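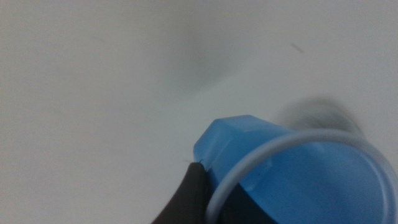 Why does the second batch of dye always come out paler than the first? The dyebath gives up most of its color to whatever goes in first, so the second skein is drinking from a half-empty cup, and topping it up by eye never gets you back to the same shade.

Monday, before lunch. Madder again. I mordanted all the Vestano wool on Friday night and left it in the bucket over the weekend, which I know I said I'd stop doing (sorry, Funmilayo, you were right about the smell!). Dry weight on the full lot came to 1,066 grams, so that's one big pot and a small one, with the small one getting the leftovers.

Used 900 grams of ground madder for the big pot. That's a lot, I know, but the Dandulis root has been weak since we opened the new sack and I'm tired of salmon pink. I kept the heat low the whole time. Last month I let it creep up while I was on the phone and got that sad brown we're now calling "Holovko" after the street the shop's on. Two people have asked for it on purpose, so what do I know.

Big pot held for 3 hours, then cooled overnight with the lid on. Lovely brick red, a little orange at the ends where the ties were too tight — my fault, figure-eight ties next time and looser than feels safe. Small pot is a peachy coral. Pretty, but it won't match anything, so it goes on the odds shelf.

Tried a pinch of chalk in the rinse for two skeins. Can't say yet if it did anything, they need to dry first and I want to see them by the window in the morning.

Funmilayo thinks we should split the wool evenly and dye it all in one go in the big Gollo kettle. I like the idea, except the kettle takes forever to heat and I can't lift it when it's full. Maybe with the siphon hose?

To order: alum, more cotton string, 300 grams of weld for the June yellows. Also somebody please put the good thermometer back on its hook.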